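3. The practice boards and the work cell

The Flirnon cell was built in a shared workshop, in a corner that we could use in the evenings. We wanted a place where a small arm can practice the handling of computer parts before it touches a complete machine. For this purpose we made boards that carry only the parts of interest and hold them in simple brackets. The first drawings were done in April, and the holders were changed many times after that. In total we made 16 holders, and not all of them are in use now.

On the gray board the processor sits in a recess between two brackets, and the drive caddy stands in a wide holder to the right of it (Fig. 1). The board is mounted against slotted aluminum profile, so it can be moved when the reach of the arm becomes a problem.

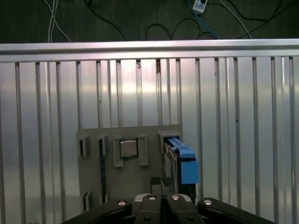 Fig. 1. Gray fixture board with processor and drive caddy, seen from the wrist camera.

We found that the blue handle of the caddy is easy to separate from the background by color. The processor is more difficult. Its metal top and the aluminum behind the board have similar brightness, and under the workshop lamps our first detector, Kuline, often confused the two. We therefore trained it again with 140 added images, taken with the lamps in different positions.

The second board is beige and follows the layout of a motherboard more closely. It has a processor between two brackets and a long blue slot lower down, in the style of an expansion slot. An open Dell tower stands next to it, so the practice parts and a real case can be viewed from one arm pose (Fig. 2).
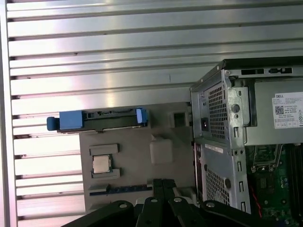
Fig. 2. Beige mock-up board beside the open tower case.

The tower brings details that our boards do not have - vent grilles, labels, a loose-looking red wire - and we kept them in the training views on purpose.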